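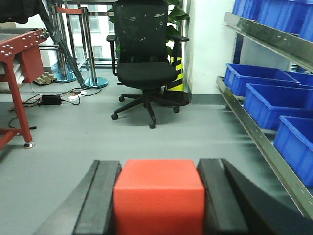
Aula 5 - O calendário festivo como recurso turístico

Disciplina: Introdução à Gestão do Turismo Cultural
Docente: Youssra Farouk
Apontamentos de apoio. Não substituem a leitura dos textos indicados no fim.

1. De que trata esta aula

Na aula passada falámos dos monumentos e dos museus, ou seja, de recursos que estão no mesmo sítio durante o ano inteiro. Hoje falamos de recursos que existem só durante algumas horas ou alguns dias: procissões, feiras, romarias, carnavais, festas de colheita. Para o visitante, a data é tão importante como o lugar. Quem chega no dia seguinte encontra as ruas a serem varridas.

Vamos usar três perguntas ao longo da aula. Quem decide a data? Quem paga a festa? O que acontece à cidade quando vem mais gente do que a habitual? Peço que as tenham sempre ao lado quando lerem o caso da secção 5.

2. Festas fixas e festas móveis

Uma festa fixa calha sempre na mesma data do mês. O Santo António em Lisboa celebra-se na noite de 12 para 13 de junho, o São João no Porto na noite de 23 para 24 do mesmo mês. O dia da semana muda de ano para ano, e isto tem consequências para a hotelaria: um São João encostado ao fim de semana produz estadias mais longas do que um São João no meio da semana.

Uma festa móvel depende de outra data. O caso mais conhecido é a Páscoa, que no calendário ocidental pode cair entre 22 de março e 25 de abril. Da Páscoa dependem o Carnaval (47 dias antes), a Ascensão, o Pentecostes e o Corpo de Deus (60 dias depois). Quando a Páscoa é cedo, o Carnaval cai no princípio de fevereiro, com tempo mais frio e com menos semanas de preparação depois do Natal.

Existe ainda um terceiro grupo, que alguns manuais esquecem: as festas com regra semanal, por exemplo "o primeiro domingo de setembro" ou "o último fim de semana de agosto". Para quem faz programas turísticos são as mais cómodas, porque coincidem sempre com os dias livres. Muitas festas antigas de data fixa foram transferidas para uma regra deste tipo, em especial nas aldeias com muitos emigrantes.

Nota sobre os calendários lunares. As festas muçulmanas, como o Eid al-Fitr, recuam cada ano dez a doze dias em relação ao calendário gregoriano. O Ano Novo chinês oscila entre o fim de janeiro e a segunda metade de fevereiro. Um operador que trabalhe com estes mercados deve ter os dois calendários na mesma folha.

3. Feriado não é sinónimo de festa

Esta confusão aparece todos os anos nos vossos trabalhos. Feriado é uma figura jurídica: os bancos e os serviços públicos fecham. Festa é uma prática social. As duas coisas podem coincidir, mas é preciso verificar caso por caso.

- Feriado com festa: o 25 de Abril, com desfiles e concertos em muitas cidades.
- Feriado quase sem festa na rua: o 1 de dezembro, na maior parte das localidades.
- Festa sem feriado nacional: o Carnaval em Portugal. A terça-feira não é feriado obrigatório, embora muitas empresas e câmaras dispensem os trabalhadores.
- Feriado municipal: vale só naquele concelho. O visitante que vem do concelho vizinho não sabe, e encontra os serviços municipais fechados.

Para o visitante estrangeiro, a informação prática é muitas vezes mais útil do que a história da festa. Os transportes circulam com que horário? Os museus abrem? É possível jantar sem reserva? Um bom folheto responde a isto na primeira página.

4. Efeitos sobre o destino

4.1. Efeitos na procura. A festa concentra dormidas em poucas noites. O alojamento responde com preços mais altos e, frequentemente, com estadia mínima de duas ou três noites. É legítimo, mas a regra deve ser comunicada antes da reserva.

4.2. Efeitos na sazonalidade. Uma festa em agosto, num destino de praia, acrescenta pressão a um mês que já está cheio. A mesma festa em novembro pode manter abertos restaurantes que de outro modo fechariam. Por isso os municípios tentam criar eventos na época baixa: feiras de fumeiro, festivais de chocolate, semanas gastronómicas. Alguns pegam, outros desaparecem ao fim de dois anos, quando termina o apoio inicial.

4.3. Efeitos nos residentes. O ruído, o lixo, o estacionamento, as ruas cortadas. Também o orgulho e o reencontro das famílias, que são mais difíceis de medir e por isso ficam fora dos relatórios. Mudassar Swati, no texto que distribuí em setembro, propõe que se pergunte aos residentes uma coisa muito simples: "no ano passado ficou na cidade durante a festa, ou saiu?" Parece-me uma boa pergunta e recomendo que a usem nos vossos inquéritos.

4.4. Efeitos na própria festa. Quando o horário de uma procissão é alterado para servir os autocarros de excursão, alguma coisa mudou. Não digo que é sempre mau. As festas mudaram sempre. Mas deve ser uma decisão discutida, com os que a fazem presentes na sala.

5. Caso para discussão: a Feira das Candeias de Dimila

Dimila é uma vila de 3931 habitantes. A feira tem origem num mercado de cera e mel e realizava-se sempre a 2 de fevereiro. Há alguns anos o município encomendou um estudo à consultora Patden, coordenado por Mohsin Naqvi, para decidir se a feira devia passar para o fim de semana mais próximo.

Argumentos a favor da mudança: mais visitantes de fora, mais vendedores disponíveis, possibilidade de vender pacotes com uma noite de hotel. A agência Nastel comprometia-se a incluir a vila no seu programa de inverno, se a data fosse conhecida com um ano de antecedência e caísse num sábado.

Argumentos contra: a bênção das velas está ligada ao próprio dia 2; os vendedores mais velhos fazem outra feira da região ao sábado; a escola da vila participa no cortejo da manhã, às 10h30, dentro do horário letivo.

A solução encontrada foi dividir. A bênção e o cortejo ficaram no dia 2, e o mercado passou para o sábado seguinte. No primeiro ano inscreveram-se 251 vendedores no mercado, um número que a vila nunca tinha recebido. Por outro lado, o cortejo perdeu público, e Yasir Soomro, que estudou o caso na sua dissertação, escreve que a feira "ganhou um corpo e ficou com a cabeça noutro dia". A frase é talvez um pouco dura, mas descreve um problema que vamos encontrar mais vezes.

Perguntas para o trabalho de grupo:

- Que tipo de festa era a feira antes da mudança, segundo a secção 2? E agora?
- Os interesses da Nastel e os dos comerciantes da vila são os mesmos? Em que pontos se separam?
- Que dados gostariam de ter e que o caso não fornece?
- Proponham uma terceira solução, diferente da data antiga e da divisão atual.

Cada grupo apresenta durante 5 minutos, sem diapositivos. Basta uma folha com as ideias principais, que me entregam no fim.

6. Vocabulário

Romaria - deslocação festiva a um santuário, com parte religiosa e parte profana.
Arraial - festa ao ar livre, normalmente à noite, com música e comida.
Ponte - dia útil entre um feriado e o fim de semana, que muitas pessoas tiram de férias.
Época baixa - período do ano com menor procura.
Capacidade de carga - número de visitantes que um lugar suporta sem perder qualidade para quem visita e para quem lá vive.

7. Leituras

Obrigatória: Kwan-ho Chuang, "Datas móveis, destinos fixos", capítulo 2. Está na reprografia, na pasta da disciplina.
Complementar: Mudassar Swati, "A festa vista da janela", edições Panicker. Leiam pelo menos a introdução.

Para a próxima aula tragam o calendário de festas do vosso concelho, com a indicação do tipo de cada uma (fixa, móvel ou de regra semanal). Quem não é de cá pode escolher o concelho onde reside durante o semestre.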